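How to put in a claim when a shareholder lawsuit settles

If you have ever owned shares in a company that later got itself into trouble, there is a fair chance that a rather dull-looking letter has landed on your mat, full of capital letters and talk of "class members". I threw my first one straight in the recycling. My neighbour Augustina Lamptey, who used to do the books for a chain of chemists, fished her own copy out of a drawer that same week and ended up with enough to replace her boiler, so I have read every one of them properly ever since!

I've now been through this twice, once for my own shares and once for my late aunt's, and what follows is the way I'd do it if I were starting again. I'm not a lawyer, and if your holding was a large one you should talk to somebody who is. For an ordinary saver with a modest number of shares, though, it's mostly a matter of paperwork and patience (and tea).

What you need before you start

The notice itself, or the address of the settlement website printed on it. Your trade confirmations or broker's statements for the whole of the class period. Your bank details. A calculator, or a spreadsheet if you like them. I also keep a cardboard folder for each claim, because things arrive months apart and I would never find them otherwise.

Step one: check whether you are in the class

Every settlement covers people who bought a particular security between two particular dates, and the notice will give both on its first or second page. My first one was for Grutach, a maker of pumps that had been rather too cheerful about its order book. I had held Grutach for years and assumed that was that, but most of my shares had been bought well before the period began. Only the top-up I made in August counted. So do look at when you bought and not only at what you own now. You may well qualify even if you sold the lot long ago.

Watch out for the kind of share, too. Some cases cover only shares bought on one exchange, and some cover bonds or options as well. If you held yours through a fund, the fund makes the claim and you needn't do a thing.

Step two: write down the deadlines

There will be several, and they mean different things. One is the last day to opt out, which you would do if you wanted to keep your right to sue on your own account. Another is the last day to object to the terms, or to the lawyers' fees. Then there is the date of the court hearing, which you don't have to attend, and finally the date by which your claim form must arrive or be postmarked. Read that last one very carefully. "Received by" and "postmarked by" are not the same, and if you're posting something across the Atlantic it matters a great deal.

Doing nothing at all usually leaves you in the worst spot, I'm afraid. You give up the right to sue and you get no money either.

Step three: gather your records

This is the slow part, so put the radio on. You will need the date, the number of shares and the price for every purchase and every sale in the period, and usually for the 90 days or so that come after it. You'll also be asked how many shares you held on the opening morning and how many you had left at the close.

If your broker has been swallowed up by another one, ring the new firm and ask for historic statements. My account had started life with Erham and been passed along to Prelden, and the lady at Prelden, Annunziata Tedesco, was kindness itself and had everything to me in 13 days. Ask for confirmations on headed paper. A screenshot of your online account may be turned down, and a list you have typed up yourself certainly won't do.

Step four: fill in the form

Most administrators let you do this online, and I'd recommend it, as you get a claim number at the end. Use your name exactly as it appeared on the account. If the shares were held jointly, both of you sign. If you are claiming for someone who has died, send a copy of the grant of probate along with the form, and say plainly in the covering letter who you are. I forgot to do that with my aunt's and it cost me four months.
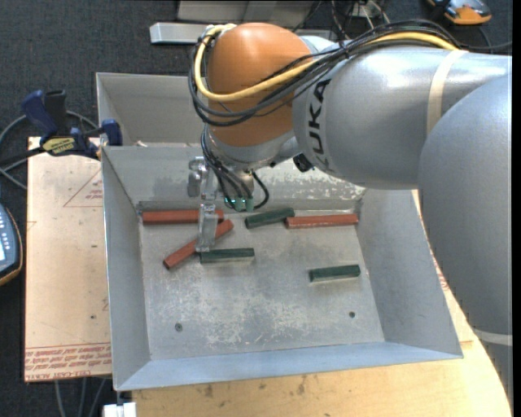

Put your trades in date order, oldest first, and keep purchases and sales in their own separate boxes. Shares that came to you as a gift or through a dividend scheme generally have a box of their own. When you've finished, add up your opening holding plus purchases, take away the sales, and see whether you arrive at your closing figure. If you don't, there is a trade missing somewhere, and it is much nicer to find it yourself than to have the administrator find it for you.

Overseas claimants will probably be asked for a tax form as well. It looks dreadful but it's mainly your name, your address and a signature.

Step five: answer the deficiency letter

Don't be alarmed if you get one of these. It only means something is unclear or hasn't been enclosed, and you will be given a set time to put it right. Mine queried a purchase where I had copied out the settlement date instead of the trade date. I sent the confirmation slip back with a short note and that was the end of it. Always quote your claim number, and keep a copy of whatever you send.

Step six: wait, and then wait some more

The court has to approve the settlement, then the plan for sharing it out, and then there may be appeals. My Grutach money took two years from form to cheque. You'll receive a share of the fund worked out from your recognised loss, after fees and costs have come off, so it may be a good deal less than you lost. There is often a minimum payment too, and claims that fall beneath it get nothing.

Tell the administrator if you move house. And if the payment comes as a dollar cheque, ask your bank what they charge for paying it in before you hand it over. Mine wanted six pounds, while my friend Efua Issahaku was told that her branch wouldn't take one at all.

A word about firms that offer to help

You may hear from companies offering to file for you in return for a slice of the proceeds. Some are perfectly respectable, but filing is free if you do it yourself. Never pay anybody a fee up front to "release" a settlement, and if a caller rings out of the blue, put the phone down and use the number printed on the court notice.

I have another claim on the go at the moment, against Oláh, and I'll add a note to this page when I hear something.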